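Snacks in Bed, and Other House Rules I Have Given Up On

There is a rule in my house that food stays in the kitchen. I wrote it myself, I even said it out loud to guests, and I have broken it every winter since I moved to Marikar. By January my heating only really works in one room, and that room is the bedroom. So that's where I eat, read, wrap presents, sort receipts and do most of my complaining.

I'm telling you this so you'll understand how I ended up writing a whole feature about a tray.

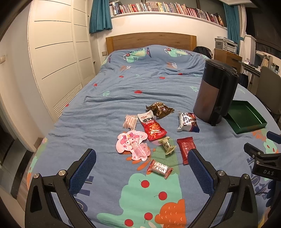 The snack swap was my sister's idea. We mail each other a box of odds and ends every winter, each of us trying to find something the other has never eaten, and we set a limit of 34 dollars so it doesn't get silly (it still gets silly). Her box this year leaned hard into the import aisle at Trunomura, the big grocery over by the train station. I always tip everything out on the duvet before I eat a single thing, and the bag of spicy gluten strips in red and white was the one I wanted first. The pink packet with the cartoon bunny and the bow is far too cute to tear open, so I expect I'll be hoarding it until spring.

Now, spicy gluten strips, if you've never had them: chewy, oily, a little sweet, and they will stain anything you love. My first bag ever cost me a pillowcase. I soaked it, I scrubbed it, I tried the baking soda trick my aunt swears by, and I still had an orange thumbprint that went through the wash for two years before I cut the thing up for dust rags. And did I stop eating them in bed? Of course not! I went looking for a tray.

I wanted something low, with a lip, that I could wipe down with one hand. You would not believe how hard that is to find. Everything sold as a bed tray has folding legs, and folding legs on a mattress are a disaster – one knee moves and your tea is in your lap. I tried two of those. I tried a cutting board, which was fine until I sneezed.
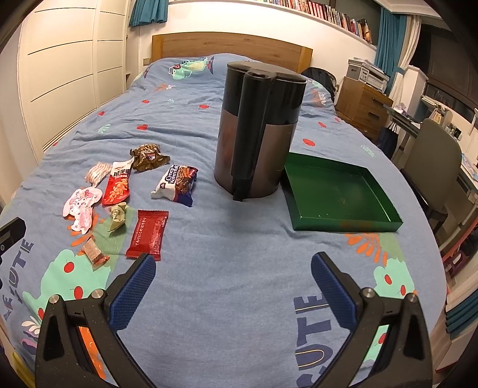
What I settled on in the end was plain green and had no legs at all. It sits right down on the duvet, it tips a little when I shift, and the raised sides catch whatever rolls. I keep it on the right because I'm right-handed and because the left side of the bed is where the snacks pile up. I'm sure there are people who arrange these things properly. The shopkeeper at Durkivwood, where I found mine, told me hers holds seed packets.

The drink is the other half of the problem. A mug is hopeless on a mattress, and I don't care how careful you are. Anything tall wants to fall over too, so I've trained myself to pour over the tray, put the lid back on, and only then reach for the candy. It took three spills to learn that order. I make 375 milliliters of barley tea at a time, enough for a chapter and a half, and if I want more I have to get up, which keeps me a little bit honest about the hour.

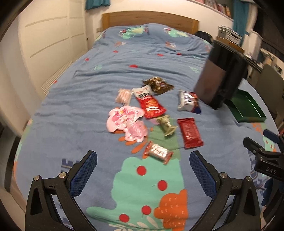
Then there's the bedding. I used to own only white bedding, because a magazine (not this one) told me grown women should. White bedding and chili oil! These days I buy the loudest prints I can find, and I've grown very fond of the cartoon ones from Skindville, where the children's section runs all the way up to double. A busy print forgives you. A crumb on plain cotton looks like a crime, and a crumb among cherries is just more fruit. I had the duvet cover marked down 50 percent and felt like I'd robbed the place. 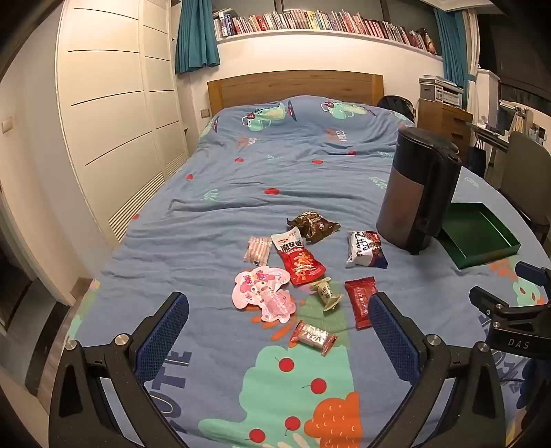

Cherries on the duvet, sweets on top, and the tray within reach.

I do have some order to how I eat my way through a swap box. Savory goes first, while I'm still sitting up straight. Chocolate comes next, and the twist-wrapped candies get saved for the last pages of whatever I'm reading, since I can unwrap one without looking. Wrappers go on the tray. When the tray is full I carry it to the kitchen, shake the duvet out of the window and get back in before the warm spot's gone.

My sister's box goes out next week, and I still have four dollars left to spend on it. I'm thinking licorice, the salty kind. She'll be furious.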